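Notebooks > Bench > Chores

Prev entry Next entry Index Parts list Search

10 Aug 2025, Till Wegener

Chore of the day: clear the bench. Laiba's rule for this month is that whatever we ask the arms to do has to be something a person in this shop has been nagged about, so no stacking of colored blocks and no peg in hole. The bench gets nagged about more than anything except the sink, and the sink is staying off the list until Henrik finishes reading up on gaskets.

Target state, copied from the whiteboard: everything that has no business on the bench goes to the back edge, and the front half is bare. A tidy eight-year-old would call that cheating. We are calling it Phase 1.

Two arms, teleoperated first for a few warm-up rounds, then policy only. Checkpoint is the Plendidow one from before the retrain. Lieselotte wanted the new one, but the new one has developed a habit of approaching everything from the left, including things that are on the far right, and I didn't feel like sitting through that again before lunch.

Notes while it was fresh:

- Left arm is still slower to settle than the right. Tightened the shoulder, no change. Suspect the belt.
- Cup is the easiest thing to find and the worst thing to move, what with the salad in it. Grasp low or don't bother.
- The green ring is flat, so the fingers have to come in nearly at table height. The planner hates this and takes a lap to think it over.
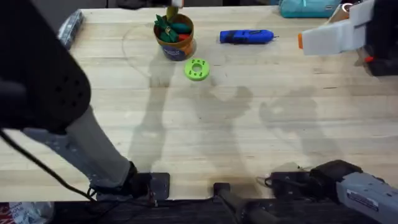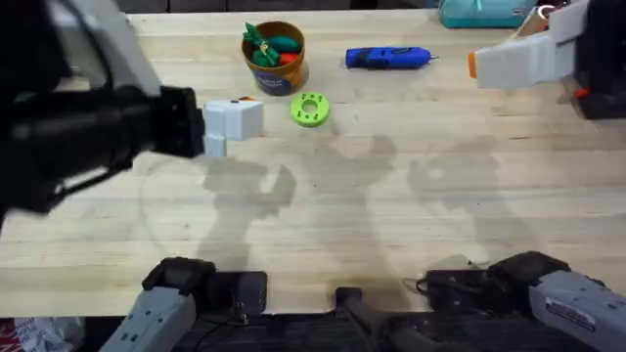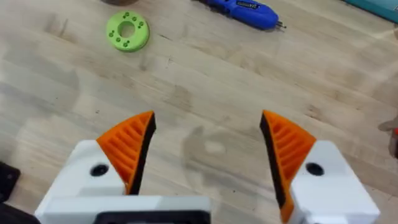 Same bench in all three, green ring included.

Score for the session: eight tries with the policy driving, two I'd count. I had a generous definition of "count" going in and tightened it after Elfriede looked over my shoulder and asked whether I'd let an apprentice get away with that. Fair. Four of the tries ended with me on the stop button, and the rest just sort of petered out, both arms hovering like relatives at the end of a party.

Time per successful tidy: longer than it took me to write this page. I did the same job by hand afterward for a baseline and was done before the timer app had finished showing me its ad.

Things it is good at: not getting bored. Also it puts the thing back in the same wrong place every time, so at least I know where to look. I can't say that for Henrik and the calipers.

Things it isn't good at: knowing when it's finished. The policy has no idea what a clean bench is. It knows what the last few seconds of my demos look like, and in my demos I apparently nudge the last item twice, so it nudges the last item twice. I never noticed I did that. Asked Lieselotte if I do it in real life and she said yes, with mugs.

Elfriede came back from the visit to Brumier and says their people have a folding cell for shop rags. She watched it do one rag very nicely. Then it picked up two stuck together and folded those very nicely as well, so somebody now stands beside it to separate rags. I asked if that somebody could perhaps fold them. She said this had been raised.

My current answer to the question on the whiteboard (can it do chores yet) is that it can do a chore, if you do the rest of them first. Laiba has written "define rest" underneath in red.

To do:
- Belt, left shoulder. Ask Hinrichs if they stock the short one or if it's another wait.
- Re-record demos without the double nudge. Somebody other than me.
- Try the retrained checkpoint after all, with Lieselotte present so she can see it.
- Decide if the ring gets a thicker version. Henrik says that's adapting the chore to the robot. Yes, Henrik.
- Eltport visitors are due in November and will want to see something move. Start on the sink question before then, or hide the sink.
- Bench still needs clearing.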